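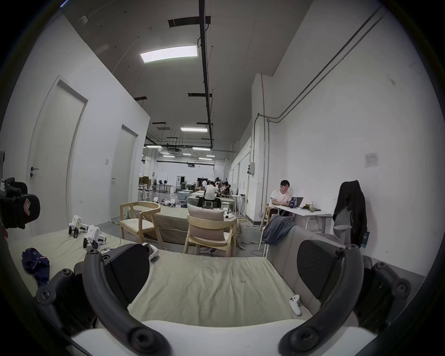

Figure 3. Shared room at Mumutholm. Small equipment set down on a light, fabric-covered surface, with two white doors along the left wall.

4.2 Soft surfaces as places to put things down

The Mumutholm survey recorded 1109 placements of small objects in 30 shared rooms. Of these, 106 were on padded or cloth-covered surfaces, a category that the earlier Kernitz study left out. Items placed there tended to be in current use: controllers, cables, headsets and folded or crumpled textiles. Figure 3 is typical in this respect. A white game controller and a navy cloth share one surface, and neither has been given a fixed place.

Participants described such surfaces as safe for fragile items - several used the word "gentle" - but also as hard to keep in order. Wrinkles in the fabric hide thin objects, and cables are easily overlooked when a room is cleared.

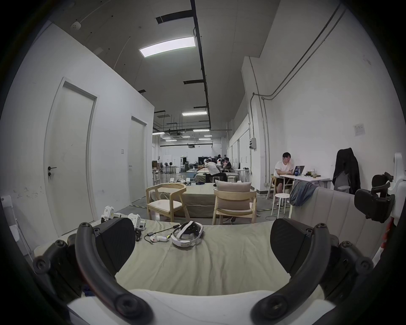
Gunther Heitmann

The cable between a handheld controller and a headset, both left on a wrinkled cloth, shows the difficulty well. Under the Albers coding scheme the two devices count as separate placements, while the cable is coded with the controller. Seating was coded separately. The two light wooden armchairs past the table were entered as furniture only, and the cushion against the backrest of the right chair was treated as part of it.

Agreement between coders for soft surfaces was 78 percent. Most disagreements concerned cloths, which one coder read as coverings and the other as objects.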